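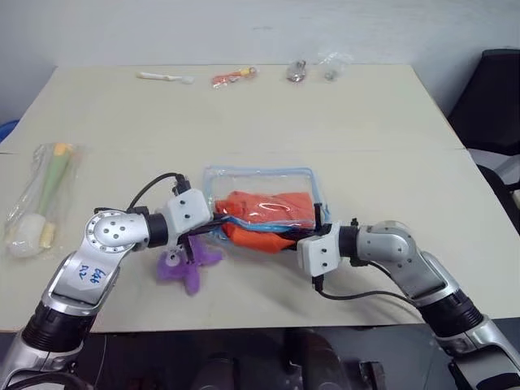 White table, white wall, black chair.

August 11, 2021

So the suitcase is back in the loft and I'm back at my desk, and before I forget everything I want to write down how I packed for this trip, as a few of you asked after my moaning last month. We had 8 nights away, 2 of us, and one cabin bag each. I have never managed that before in my life. I'm the person who takes a spare coat to the seaside.

What changed my mind was the price of hold luggage. I won't go on about it, but I sat there with the booking page open and thought, I could have a very good dinner for that. (We did have the dinner. Grilled fish in Ekau, right down by the harbour, with those tiny potatoes in salt.)

I started by laying everything I wanted to take on the spare bed and then putting a third of it back in the wardrobe. It took most of an evening and I was quite grumpy by the end. The second pair of jeans went, then the hairdryer, then a book I've been pretending to read since Christmas. I ended up with 21 things, counting a pair of sandals as one and not counting pants and socks, which I think is fair!

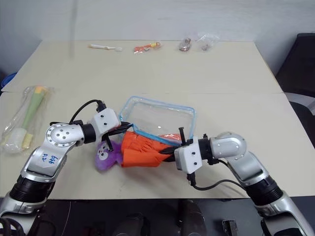
Clear pouch, something orange and a little purple plush.

The bit that helped most was clear bags. I used to have those fabric packing cubes, and they look lovely in a drawer, but I could never remember which one had my swimming things in it, so I'd open all of them on the floor of the hotel room and be back where I started. With a see-through one you just look. Tops in one, bottoms in another, anything for the beach in a third. Fold things flat, press the air out with your forearm, then do up the zip.

I did try rolling first – everybody swears by it – and for T-shirts it's fine. For anything with an elastic waist I'd still fold. Rolled shorts go fat at one end and you lose all the space you thought you'd saved.
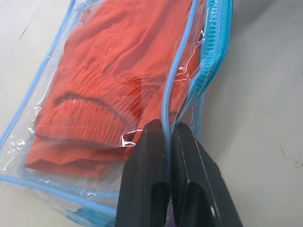 Photo: Vestum

We flew into Myung late and picked up a little car from Urent, and the boot was so small that I felt very smug about the whole thing. It was 26 degrees at ten at night. I'd packed a jumper, of course, and wore it once, on the plane home.

Things I'd do differently: take a proper washing line, the stretchy sort with hooks, and leave the second towel behind. I'd also keep one empty bag for damp swimsuits on the last morning. I used a carrier from the bakery and my passport smelt of almonds all the way back.

Next up is a weekend in a tent, so I'll be needing the big rucksack again.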